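3.2 Sources and handling of the Brarnstead letters

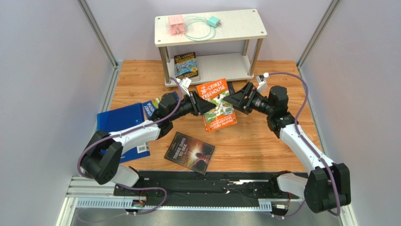
Figure 3. Orange paperback held upright between two grippers above the floor panel of the enclosure.

The principal source for this section is the Brarnstead deposit, a private collection of family and household correspondence held in 11 boxes. The deposit was listed by Ledesma, whose typescript handlist remains the only finding aid. It gives sender, recipient, and date where the letter supplies one, but it does not record enclosures, and it treats drafts and sent copies as the same class of item. References below follow the handlist numbers, with a suffix "d" added for drafts.

Of the 600 letters in the handlist, 187 concern the scandal at Perkevano and its aftermath. Selection was made by reading every item in full. Letters that mention the affair only in a closing greeting were left out, as were seven items too damaged by damp to be read with confidence. Where a damaged letter survives in a second copy, the second copy is cited and the fact noted.

Three problems of evidence should be stated. First, the surviving letters run mainly in one direction. The Brarnstead household kept what it received and seldom kept what it sent, so the replies have to be inferred from later letters or from the drafts. Second, the published edition by Gunnlaugur Zoëga silently joins separate letters when they were written on consecutive days. In this paper such letters are separated again and dated from the manuscripts. Third, the Fusstead account book, used by Zoëga to fix the order of the undated letters, was rebound at some point and has at least two gatherings out of sequence. His dates for the month of May are therefore treated as provisional.

Spelling in quotations follows the manuscript. Abbreviations are expanded in square brackets, and deletions are reported only where they change the sense. Names of servants are given in the form used by the writer of each letter, even when this differs from the parish register. Online copies of the handlist were last checked on 19 Jul 2024.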